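Ticket: Right gripper width drops out during two-handed demos
Project: Flimenside tidy-up set
Opened by: Gertraud Mayrhofer
Status: Waiting on reporter
Priority: 2

Gertraud Mayrhofer, January 1, 2020
The task is picking up small soft items from a bed and putting them in a box, both hand-held grippers in use. The jaw width reading from the right unit freezes for a few frames when the jaws close on something thin. The left unit logs fine. Position tracking is fine on both. Episodes with the fault fail the import check in Bevus and can't be used for training.

Fikstead support
Please send the firmware version and say whether the fault follows the cable or the gripper. Swap the cables at the hub end only.

Gertraud Mayrhofer
Firmware is 4 on both units, last updated in November. I swapped the cables and the fault stayed with the right gripper. Restarting clears it for an episode or so, then it comes back.

Fikstead support
Then it is probably the width encoder or its connector. Open the jaws fully, run the width calibration, and close them slowly on nothing. The count should go from 0 to 4,000 without a jump.

Gertraud Mayrhofer
It jumps by 400 near the closed end, same place each time. Kalniņš reseated the connector and it still jumps. Tissue packets set it off more than the plush toys do.
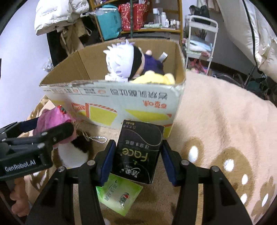 Please send a replacement encoder board. We will keep recording other tasks with the left unit until it arrives.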